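Workshop notebook
Home | Notebook | Kit reviews | Parts bin | Contact

July, bench notes: Nodau fingertip kit, pencil cup job

Started 9.40. The Nodau kit is on offer to us from Trostholm until the end of the month and Oduor wants a yes or no before the price goes back up. It is a set of soft green pads, mounts and screws for two-finger grippers, plus a small settings file for the grip force. The box says each pad is good for 1,000 grips. I have no way of checking that in one morning.

Fitting took 22 minutes for the first gripper and a good deal less for the second. The mounts go on behind the pads and line up with the holes in our brackets without drilling. Two of the supplied screws were too long and I swapped them for ours. The hex key in the box is soft and has already started to round off, so use the one from the drawer.

The job is the one Rugemalira asked us about for their stockroom: pencils and pens in and out of a cup. It is a fair test of a pad. A pencil is thin, it rolls, and a hard fingertip either drops it or marks the paint. Markers are easier and I left them in as clutter.

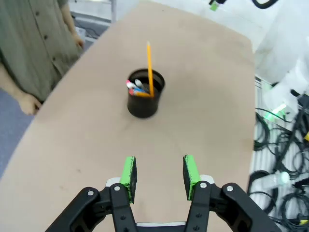 Wrist view, gripper open, pencil standing up in the cup.

Wrist camera is usable with the new pads on. They are bright enough to find quickly in the picture, which helps when lining up by eye. I would still like them in a duller colour, as our colour filter for the tips had to be changed and that cost me most of an hour.

Force setting: the supplied file starts at 93 on their scale. Too firm for my liking, the pads bulge at the sides. Brought it down in small steps and stopped when a pencil could still be turned in the fingers by hand with a bit of effort. Write the final value on the whiteboard, not in the file, until Hollis has merged his changes.

Holding angle matters more than force. With the pencil near upright there is very little load on the pads. 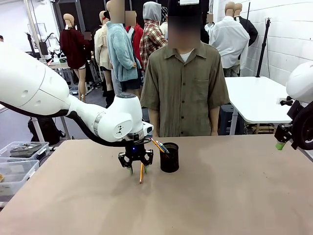 When it is tilted well over, the weight sits to one side of the grip and any slack in the finger joints gets bigger at the tip. The kit can't do anything about slack. Our left gripper has more of it than the right, and I have put it down for new bushes whatever we decide about the pads.

The leaflet says to wipe the pads with a damp cloth, no solvent. It doesn't say how often. Asked Trostholm by email and had a reply inside the hour: when they look shiny. Fine.

Compared with the Zordale pads we had last year, these are thinner and easier to get on and off. Zordale sold theirs glued to the mount, so a torn pad meant a whole new part. Nodau pads come away from the mount with 2 screws.

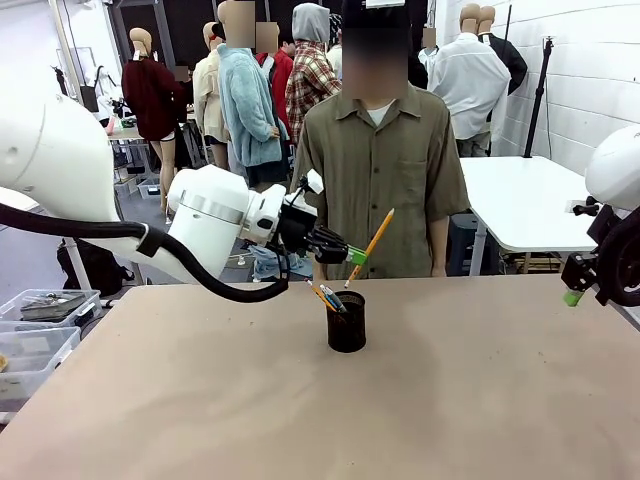
To do before we answer Trostholm

- Price for pads alone, without mounts
- Ask if the pads come in grey
- Bushes for left gripper
- Same job again with round pens, force unchanged
- Return the spare settings stick to Oduor

My view so far is yes to one kit and no to the service plan, which is mostly someone posting us pads we could order ourselves.

Shares 2 | Comments 3

Oduor Mfinanga
Agree on the service plan. Can you get the pads-only price in writing? They gave me a different figure on the phone.

Hollis Halvorsen
Settings merged, you can put the force value in the file now. I have the long screws if anyone wants them.

Oduor Mfinanga
Stick received, thanks.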